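Section 4: Setting up your Cedon rooftop wind turbine

Now for the fun part! By this point the mast is up and the guy wires are tight, so you're close to making your own power.

1. Set the brake switch on the Rurkik controller to STOP.
2. Run the three turbine wires down the mast and clamp them every few feet.
3. Connect the battery first, then the turbine. Never the other way around!

CAUTION: A spinning turbine with no battery attached can put out enough voltage to hurt you.
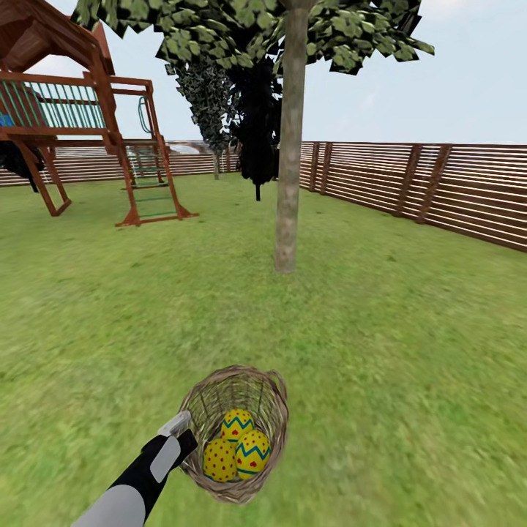

4. Turn the controller on and hold SET until the screen shows 122. That's the code for a Gesamer battery bank.
5. Release the brake and wait for a breeze. The first turn of the blades is a great moment, so call the family out!

NOTE: The display counts total watt-hours and rolls over to zero at 3,000. Write the number down in your log before then.
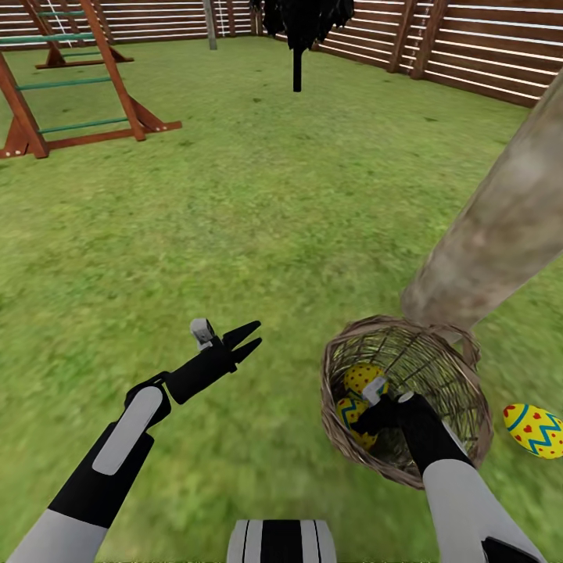 Ground-level wind is choppy, and a turbine mounted too low will hunt back and forth all day. Keep the blades well above anything within 100 yards. A wide green lawn makes a lovely open spot for a pole mount, as long as tall trees don't ring it. If yours do, see the Panagiotou mast extension in Section 7.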